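Module 2 — Perspective et rendu des matières
Support de cours, deuxième partie
Responsable de l'enseignement : Mahmoud Shehata
Salle 2226, séance du lundi

Objet de la séance

La présente séance prolonge l'étude de la perspective linéaire engagée au premier semestre. Elle porte sur la représentation des plans horizontaux vus obliquement, sur la convergence des fuyantes et sur la manière dont une texture renseigne le spectateur quant à l'éloignement d'une surface. Les étudiants sont réputés connaître la construction à un point de fuite ainsi que le vocabulaire de base : ligne d'horizon, plan du tableau, point de vue, ligne de terre.

1. Rappel des définitions

On appelle plan du tableau la surface plane, supposée transparente, sur laquelle se projettent les points de l'objet. La ligne d'horizon est l'intersection de ce plan avec le plan horizontal passant par l'œil de l'observateur. Toute droite horizontale non parallèle au tableau possède un point de fuite situé sur cette ligne. Les droites parallèles entre elles partagent le même point de fuite ; celles qui sont parallèles au tableau n'en possèdent pas et conservent leur direction dans le dessin.

Il convient de distinguer la perspective frontale, où une face de l'objet est parallèle au tableau, de la perspective oblique, où deux familles d'arêtes horizontales fuient chacune vers son propre point. La seconde exige davantage de soin dans la mise en place, les deux points de fuite se trouvant fréquemment hors de la feuille.

2. Premier plan et recouvrement

Le recouvrement est l'indice de profondeur le plus immédiat. Une forme qui en masque partiellement une autre est perçue comme plus proche, quelle que soit sa taille. Les formes ajourées méritent une attention particulière : ce qui apparaît dans l'ouverture appartient à un plan plus éloigné et doit en garder la valeur et la couleur. L'erreur la plus courante consiste à assombrir le fond visible dans l'évidement, ce qui le ramène visuellement vers l'avant.

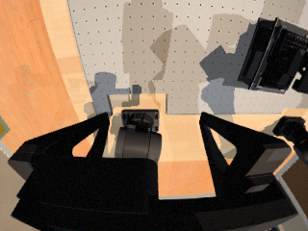
Fig. 1 — Formes noires évidées devant une surface de bois clair (image de synthèse).

Dans le rendu des noirs, on veillera à conserver un écart de valeur entre les facettes. Un noir uniforme réduit le volume à une silhouette. Quelques rehauts gris placés le long des arêtes suffisent en général à rétablir l'orientation des plans. L'enseignement recommande de travailler d'abord au crayon 2B, puis de reprendre les arêtes principales à l'encre.

3. Le plan horizontal vu obliquement

Un rectangle posé à l'horizontale se traduit, en perspective oblique, par un quadrilatère dont les côtés opposés convergent deux à deux. La vérification se fait par les diagonales : leur intersection donne le centre perspectif du rectangle, distinct du milieu mesuré sur la feuille. Ce centre permet de diviser la surface sans recourir à l'échelle des profondeurs. 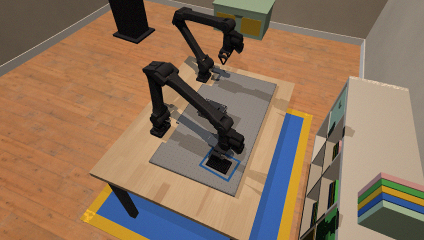

Le gradient de texture complète la construction géométrique. Lorsqu'une surface porte un motif régulier, l'espacement apparent des éléments diminue avec la distance, et l'œil en déduit l'inclinaison du plan. Le tapis gris à petits points sombres qui couvre une grande partie de la table se prête à cet exercice : les étudiants reporteront sur calque son contour, tracé d'un bord un peu plus épais, puis y construiront une trame de points conforme à la perspective retenue. Les marges de bois pâle, plus larges à l'angle proche gauche, seront traitées dans un second temps, en respectant les taches claires et foncées des planches. Aucun calcul numérique n'est demandé.

4. Travail à rendre

Chaque étudiant remettra deux planches, l'une au trait, l'autre en valeurs. La première fera apparaître l'ensemble des lignes de construction ; la seconde sera exécutée sans tracé apparent. Le barème est établi sur 100 points, répartis à parts égales entre les deux planches. Les travaux sont déposés en salle 2243 avant le début de la séance suivante — tout dépôt ultérieur doit être autorisé par le responsable de l'enseignement.

Le papier calque et les planches à dessin sont disponibles sur place. Les crayons et les encres demeurent à la charge des étudiants.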